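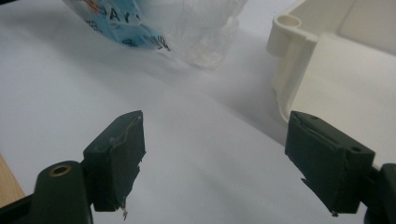
1/ Fesden has published its equipment plan for the coming year. The Kindemis packing project will receive the larger share, and this thread sets out what will be bought and what will wait.

2/ Quotations for handling arms were received from Jakab and Risudix. Both met the safety requirements. They differed mainly in the cost of spare parts and in the length of the service contract.

3/ Finger coverings are now a budget line of their own. Tape wears and has to be replaced, and until this year it was charged to general stores, where its cost could not be followed. The new line allows 402 pounds per station.

4/ We will order 2 arms in the first round and hold funds for 3 more. The second order depends on results with thin plastic bags, which remain harder to pick up than boxes or trays.

5/ Staff training is included in the purchase price under both offers. Travel is not, and departments should plan for it separately.

6/ Existing grippers will stay in service. Departments are asked not to dispose of mounts, brackets or screws, as these fit the new arms under either quotation.

7/ Requests for changes to the plan should reach the purchasing office in writing before the order is placed in December. Each request should state the station, the item and the expected hours of use per week.

8/ The full schedule of costs is available to all departments from the purchasing office.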